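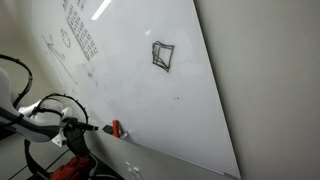 Nesrin Gezer has been selling one idea for most of her working life, and the idea is that people should write on walls. Her firm, Groltlow, fits out meeting rooms for small offices. I went to see her because I have sat in a lot of those rooms and can't remember a single thing that was ever decided on a whiteboard.

"That's a complaint about your meetings," she said. "The board didn't call the meeting."

Fair enough. But the board does get bought, and often. Gezer says a typical client asks for one in every room, and she talks them down when she can. I asked how often she can. She thought it over and said less than she'd like.

Her case for the whiteboard starts with the fact that it's bad at keeping things. "You draw a box, it's an ugly box, you draw over it again. Fine. People will argue with an ugly box. Put the same box on a slide and they think it's finished."

I pointed out that the same people will then leave the box up until September, with a column of figures next to it that no one can read, and that everyone is too polite to wipe it. She didn't dispute it. She has seen boards with "do not erase" written on them by staff who had left the company.

"Wipe it at night," she said. "Take a picture if you have to. You won't look at the picture either, but you'll feel better about wiping."

Attila Bognár, who runs the shop at Okar and buys from her, was less romantic. He spent 600 dollars on a glossy board and complains that it throws the ceiling lights back at whoever sits at the far end of the table. "Half of them are looking at a lamp," he said. Gezer's answer is a matte surface, or moving the table. Bognár's answer is that she could have said so before he paid. She maintains she did.

Then there's the gray haze. Every board I know has it, that smeary cloud in the middle where old marker never quite comes off. Gezer blames dry cloths and cheap ink, and recommends a damp microfiber cloth once a week. Bognár has tried this. "It moves the gray around," he said.

I wanted to know about markers, too, and why the one you pick up is so often dead. Gezer laughed at that -- the only question all afternoon she seemed to enjoy. People put the dead ones back on the tray, she said, and they store them standing up, cap to the ceiling, so the ink sinks away from the tip. She tells clients to lay them flat. I asked whether they do.

"Some," she said. "For a month."

She still thinks I should get one for my own office. I've priced a pad of paper.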